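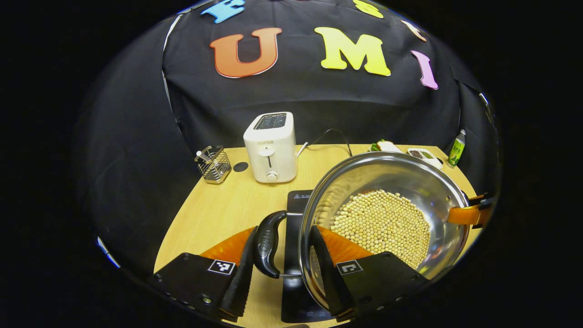
Filed under: Home Automation > Kitchen > General chat

lungile_m
So where are we really with machines doing kitchen chores? My sister swears she'll have something cooking her beans by next November. I make soy milk twice a week and I'd pay good money to never handle the pot again. Not the blending, I mean moving a heavy pot of beans off the burner without dumping it.

BrijeshT
Depends what you count. My Roron soy milk maker cost me 347 dollars and it soaks, grinds and cooks. That's a machine doing a chore, and it's been doing it for years.

lungile_m
Sure, but I still load it and scrub it! The scrubbing is the chore!!

analyn.p
I work in a shop that packs dry goods and we have two Jedex arms on the line. They're great at boxes, up to 590 an hour on a good shift. Give them a shiny steel pot with one handle and they're lost – it's all reflections, and the weight moves when the beans move.

BrijeshT
Disagree a bit. Steel was a problem for the older ones. The Fidia demo I went to had an arm lift a full saucepan by the handle and set it down again fine.

analyn.p
Once? Or all afternoon? I've been to those demos too lol

BrijeshT
OK, I saw it three times. It was slow, I'll give you that.

lilibeth_v
Toast is my test. Bread in, lever down, catch it before it burns, butter it. My kid could do it at five. Show me a robot that does that in MY kitchen, with the cord in the way and junk all over the counter, and I'm in.

lungile_m
Ha, I'd settle for toast.

Daiane F.
Gumede quoted us 2,923 for a used arm, no gripper, no software. For a bean pot! I'll keep lifting it myself, thanks. But I do think beans are a fair first job – they don't care if you're slow.

analyn.p
They care if you drop them. Ask my floor.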